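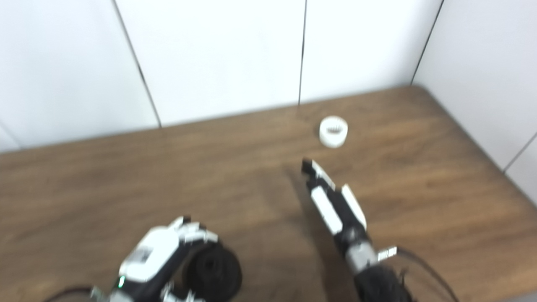 Niall Shearer asked whether his daughter could start the statistics course in March if she had missed the first unit. She can. Unit 1 is mostly graphs and averages, and most students catch up in two weeks.

Trallar Maths - Frequently Asked Questions

Who are the courses for?
Students in their last two years of high school, and adults who need a maths credit before college or university. We teach algebra, statistics and introductory calculus.

How long is a course?
Each course runs for 16 weeks. There is one live lesson a week, plus recorded lessons you can watch whenever you like.

Do I need a textbook?
Use the one your school gave you. If you don't have one, the Bevar workbook covers the same topics and has more than 200 practice problems with full solutions.

What calculator should I buy?
Check with your school first. Any scientific calculator is fine for algebra. For statistics you'll want one that does regression.

Where do I hand in homework?
Through the Harken page, under your course name. Photos of handwritten work are fine as long as we can read them. Show your working - an answer with no steps gets half marks at best.

My homework was marked wrong but my answer matches the book. What now?
Send it back with a note. Davina Leckie looks at all marking questions and usually replies by the next afternoon. Books do have errors in them, and we keep a list on the Harken page.

Can I switch from calculus to algebra?
Yes, up to the end of week four. Your fees carry over. After that you can still switch, but you'll have to wait for the next intake.

Is there a final test?
There is a two-hour practice exam in the last week. It doesn't count toward your school mark. You'll get it back with comments.

Can I get a refund?
In full before the second live lesson. After that we only refund for illness or a move.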